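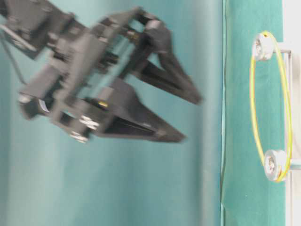 Do late substitutions win football matches at this level? Very little in our data says that they do, and most of what looks like an effect can be traced to when and why coaches choose to make a change.

Figure 1. Black gripper, fingers open.

4. Late changes and late goals

4.1 The claim

Coaches in the Grorbridge League, like coaches in most places, believe in fresh legs. A player who comes on after the hour is said to run at tired defenders, and if a goal follows, the change is given the credit in the match report. If no goal follows, the change is rarely mentioned at all. We take this as our starting point, as it explains a good deal about why the belief is so firmly held by people who watch a great many matches and watch them closely.

The claim has at least two versions, and they are often mixed up. In the weak version, teams that make substitutions score more in the last part of the match than they would have done otherwise. In the strong version, the choice of player and the timing of the change matter, so that a good coach can be told from a poor one by his or her use of the bench. Support for the weak version is regularly offered as support for the strong one. A team might well gain something from having any rested player on the pitch without its coach deserving praise for picking a particular rested player at a particular minute.

4.2 Matches and coding

The sample is made up of 318 league matches with a complete team sheet and a minute-by-minute record from the match official. Cup ties were left out, including those in the Acheampong Trophy, where extra time changes how a bench is used. Matches that were abandoned or shortened were also left out.

Within those matches we found 674 substitutions made after the sixtieth minute by a team that was level or one goal behind. These are the changes most often described as attempts to alter the result. Changes made by teams already in front were coded but are not used in this section. A coach who brings on a defender to protect a lead wants something different, and pooling the two kinds of change would tell us little about either.

Every change was coded by two people working apart, Edem Kwofie and Angharad Gethin, from the same records. They noted the minute, the score, the position of each player, and whether the player going off had been recorded as injured. The injury field caused the most disagreement. Officials in this league write "inj." for anything from a broken wrist to a player who has asked to come off, and some do not write it at all. Where the coders could not agree, Rozália Oravec made the decision without seeing what happened in the rest of the match. We do not think this cured the problem. A wrongly coded injury turns a forced change into a chosen one, and the strong version of the claim depends on telling these apart.

Players were marked as regulars if they had played at least 900 minutes in the season before the match in question. This is a crude line, and it means that almost nobody counts as a regular until well into the season. We tried placing it elsewhere, and the direction of the results did not change, though the intervals became wider.

4.3 What the raw figures seem to show

Taken at face value, the figures please the believers. Teams score more often in the ten minutes after a chosen change than in the ten minutes before it. The difference is clear enough to be seen in a simple table, and it was a table of this sort, circulated among the clubs by Plisel as part of its match data service, that first led us to look into the matter.

The table compares two stretches of the same match, and those stretches are not alike. Goals in football become more common as the match goes on, whether or not anyone is replaced. Defenders tire, teams that are behind send more players forward, and stoppage time is often folded into the final minute of the record. Any event placed at the seventieth minute will tend to have more goals after it than before it. We checked this by marking an arbitrary seventieth minute in matches where neither side made a change between the sixtieth and the eightieth. The rise was there too — smaller, though not by enough to rescue the table.

There is a second fault, and it is harder to deal with. A team that has just scored an equaliser often puts off the change it was about to make. A team that has gone on failing to score makes it. Chosen changes therefore tend to follow barren spells, and a barren spell is usually followed by something more ordinary. Some part of the apparent gain would turn up if the coach had merely taken off his coat.

4.4 A fairer comparison

To get closer to the question, each chosen change was matched with a moment in another match at the same minute and the same score, with the same side at home, and with no change made by that team in the following ten minutes. Where several such moments could be found, one was drawn by lot. The whole procedure was repeated 2000 times, with a fresh draw each time, so that the answer would not hang on one lucky set of pairs. Kekeli Laryea wrote the matching code and Kwaku Gyamfi wrote a second version from the written description alone. The two agreed once a mistake in the handling of stoppage time had been found in the first.

Under this comparison most of the advantage goes. What remains is a slight difference in favour of the teams that made a change, and the interval around it takes in zero comfortably. It also takes in effects that a coach would be glad to have. We would resist any reading of this section as proof that substitutions do nothing. The sample is too small for that, and goals are too rare. Our complaint is with the confidence of the claim, which the evidence offered for it does not support.

The strong version does worse. If timing and choice mattered much, chosen changes should do better than those forced by injury, in which the coach has picked neither the moment nor the player going off. We found no steady difference between the two. When the replaced player was a regular, chosen changes came out a little ahead; when he was not, forced changes did. Neither result held up across the repeated draws, and we would have been suspicious of any story that made sense of both.

4.5 Objections from the clubs

An earlier draft was sent to the clubs, and the last of the replies reached us on 29th May. Several were thoughtful. The most common objection was that we had measured goals when a substitution may do its work in other ways: by keeping the ball, by resting a player who has another match coming, or by giving a young player some minutes. We accept all of this. It is a different claim from the one made in match reports, though, and it was seldom put to us before the goals had been counted.

A reply from Cusia, whose coach has a high name in the league for his use of the bench, pointed to four matches in March in which a replacement had scored late. We looked at all four, and the record bears him out. It also lists the other matches his side played in that period, in which replacements came on at much the same stage and did not score. A run of this kind is what one would expect to find somewhere in a league of this size, and the coach who has it will be the one who gets the reputation. Whether his reputation is also deserved cannot be told from four matches, and we doubt that it could be told from a whole season.

A further objection was that officials' records miss what a trained eye can see. This may be so. We asked those who raised it whether they would be willing to write down, at the moment of each change, how likely they thought a goal was in the ten minutes that followed. Two coaches agreed and one returned the sheets. They are too few to report on, and he has asked us not to publish them.

4.6 Limits

The score at the time of a change is a poor guide to how a match is going. Two teams may both be level at the seventieth minute, one of them under siege and the other camped in front of goal, and our matching treats them as the same. Shots were recorded at too few grounds to be of use. If coaches tend to make changes when their side is under pressure, the matched comparison will be unkind to them, and a real benefit could be hidden. If they tend to make them when they sense a goal coming, the error runs the other way. We have heard both accounts of what coaches do, sometimes from the same coach.

We also have nothing to say about substitutions at half-time, which fall outside the window, or about double changes, which we counted as a single event when both were made at the same stoppage. That last decision was taken early and we are less sure of it now. Separating them would have left some groups with very few cases, and the matching could not then have been done as described in 4.4.

Contact: the corresponding author, Kekeli Laryea | © The authors. All rights reserved. | Back to top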